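Korncombe Youth Hockey Association
Progress Report to the Rarkley Community Sports Fund
Reporting period: September through December

1. Summary

The Association is pleased to report on the first four months of the Learn to Play program at Lill Arena. Enrollment closed in October with 70 players, against a target of 60 in the grant agreement. All scheduled ice sessions before the holiday break took place except one, which was moved to Riltcombe when the compressor at Lill Arena was shut down for repair.

2. Program delivery

Players are divided into three groups by age and skating experience. Each group receives one hour of ice per week, with a half-hour of off-ice training every other week in the upstairs hall. Nine coaches have completed the required safety and background screening. Two more have applied and will be cleared before they take part in any session.

The youngest group started with skating skills only. Sticks were introduced in the fifth week, one week later than planned, at the request of the coaches. The older groups now play short cross-ice games at the end of each session. Attendance was strong through November and dropped in December, mainly among families traveling from Riltcombe. A carpool list has been sent to those families.

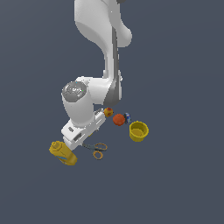
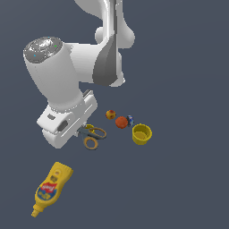 3. Equipment

The Fund's award allowed the Association to buy 12 full sets of protective gear for loan at no charge. All sets are in use. Demand for the smallest helmet size was higher than expected, and five families are waiting. The Association asks permission to move the unspent balance of the printing line to the equipment line to meet this need. The total award would not change.

Used skates were collected at the September registration evening. They were inspected and sharpened before being lent out. Sharpening costs are being paid from the Association's own funds, as set out in the agreement.

4. Budget

Spending on ice rental is in line with the approved budget. The session moved to Riltcombe was billed at a higher hourly rate, and the difference has been requested from Lill Arena as a credit. A reply is expected in January. Coach training came in under budget after two courses were offered online.

5. Next period

Sessions resume in January under the same timetable. The Association plans to hold a one-day jamboree in March with invited teams from Rarkley, subject to ice time being confirmed. Parent surveys will be sent out in February and the results will be included in the final report, along with receipts for all equipment purchases.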